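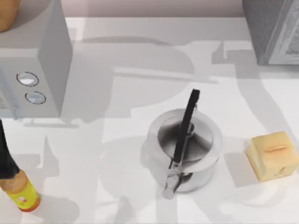 So I've become a person who drinks nettle tea. I did not see it coming! For most of my life nettles were the thing at the bottom of my grandmother's yard that got you on the backs of the knees when you went in after a ball, and that was the end of my interest in them.

Then last spring I got talking to Lawal Edet, who has the garden plot next to mine up at Skirnham, and he was out there in thick rubber gloves cutting the tops off a big patch along the fence. I assumed he was clearing it. Nope, he was picking it for dinner. He handed me a bag of the stuff and told me to use the top two pairs of leaves and leave the rest, and I went home feeling like I'd been given homework.

I blanched them for a minute, squeezed them out and put them in an omelet. The sting goes as soon as they hit boiling water (I checked with one very nervous fingertip). They taste like spinach that has spent some time outdoors. A bit grassy, a bit mineral, really good with butter and a lot of black pepper. I went back for another bag the next weekend, and then another, and by then I was reading about nettles at eleven at night.

Did you know people made cloth out of this plant? I had no idea. The stems have long fibers in them, a lot like flax, and there are scraps of nettle fabric that go back to the Bronze Age. During the First World War, when Germany was short on cotton, nettle got used there for textiles too. I tried pulling the fiber out of a few dried stems myself and got a piece of string as long as my hand, plus a great deal of fluff on the couch. I'm still proud of that string. It's tied around a jar.

The other old use made me laugh out loud. People used to whip themselves with fresh nettles for stiff joints, and there's even a word for it, urtication. I have a cranky left wrist from years of typing and I am not that curious, thank you.

Tea is where I've ended up, mostly for the lazy reason that dried nettle keeps and fresh nettle turns slimy in the fridge by day three. My first batch I dried on a screen in the spare room. It went well except for a clump in the middle that stayed damp and grew something gray, so that all went on the compost. For the second batch I spread it out much thinner and kept turning it, and when the leaves crumbled between my fingers I stripped them off the stems and put them away in the dark. I ended up with 63 tea bags' worth, if you fill the little paper ones you can buy empty. I did fill them. It took an entire evening and I would not do it again! Loose leaf in a strainer from now on.

My way of making it, for whoever wants it:

- 2 teaspoons of dried leaf in a big mug
- water just off the boil
- 5 minutes with a saucer on top, or longer if you like it strong
- squeeze of lemon, or honey, or both

Leave it for much longer and it gets dark green and sort of brothy, like the water you cooked vegetables in. I've come around to that, but I wouldn't serve it to a guest who was expecting tea.

I've tried a couple of bought ones as well. The Trodel nettle is finely cut and ends up in your teeth no matter what you do, though the flavor is nice. Halás does one mixed with peppermint, and all I get from it is peppermint, so if you hate nettle that's the nettle tea for you. My favorite is a plain one from Cesik that comes in big crinkly pieces and smells like a hay barn. It costs more than I want to pay, so I keep it for when my own runs out.

As for what it does for you, I'm going to be a bit boring. Nettle leaf does have a decent amount of minerals in it and that part I'm happy to believe. It gets sold for allergies, joints, hair, skin and pretty much everything else, and when I went looking, the studies I found were mostly small and didn't agree with each other. My hay fever was a little better this year. It also rained a lot this year. Who knows! I drink it because I like it, and it has replaced the third coffee of the day, and I do sleep better without the third coffee.

One serious bit. Nettle can get in the way of some medicines, including ones for blood pressure, blood thinning and diabetes, and it's usually not recommended if you're pregnant. If you take anything regularly, ask your pharmacist before you start having it every day. My mom takes a water pill and hers told her to skip it, so she has chamomile when she comes over and complains that mine smells more interesting.

If you want to pick your own, go early in the season before the plants flower, stay away from roadsides and anywhere that might have been sprayed, and wear real gloves. Thin gardening gloves do nothing. Long sleeves too. I forgot the sleeves once and my forearm buzzed until bedtime.

Next up is the seeds. Lawal toasts his and puts them on porridge and he's promised to show me which ones to take and when. He also has some plan for nettle beer involving a bucket and a lot of sugar, and he has asked whether he can keep the bucket in my shed. I said I'd think about it.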